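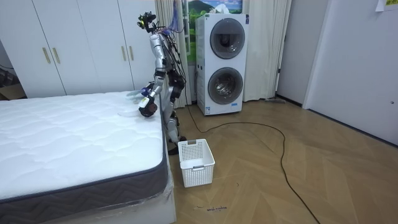

*A mattress with a white quilted top. The wavy lines are stitching.*

# What Is Inside a Mattress?

You spend a big part of your life lying on a mattress. Most of the time you can't see it, as it is covered by a sheet. Take the sheet off and there is a lot to look at.

## The top

The top of many mattresses is quilted. Quilting means sewing layers of cloth together with soft padding in the middle. The stitches hold the padding in place. Without them, it would slide around and bunch up in lumps.

The stitches can make wavy lines, diamonds or squares. Where the thread pulls the cloth down, you get a little valley. Between the valleys the padding puffs up.

## The sides

The strip of cloth around the side is called the border. It is often a different color from the top. The one in the photo is dark gray with a lighter zigzag pattern. A zigzag like this is called a chevron.

## The middle

You can't see the middle without cutting the mattress open, so please don't! Some mattresses are filled with foam. Others have metal springs. A big spring mattress can have 948 springs, and some have more than 3,000. Each spring squashes down when you lie on it and pushes back up when you get out of bed.

## The plastic

New beds often come wrapped in clear plastic, which keeps off dirt on the way to your home. The bed base in the photo still has plastic along the bottom. A grown-up should take the wrap off and put it away at once. Plastic wrap is never a toy, and it must not go near your face.

## Keeping it clean

A mattress is too big for a washing machine. Sheets are not. They can go in a laundry basket and then into the wash. The small holes in the sides of a basket let air reach the cloth.

## Words to know

- **Border:** the cloth around the side of a mattress
- **Chevron:** a zigzag shape
- **Quilted:** sewn in layers with padding inside

*Written by Sewwandi Gazi*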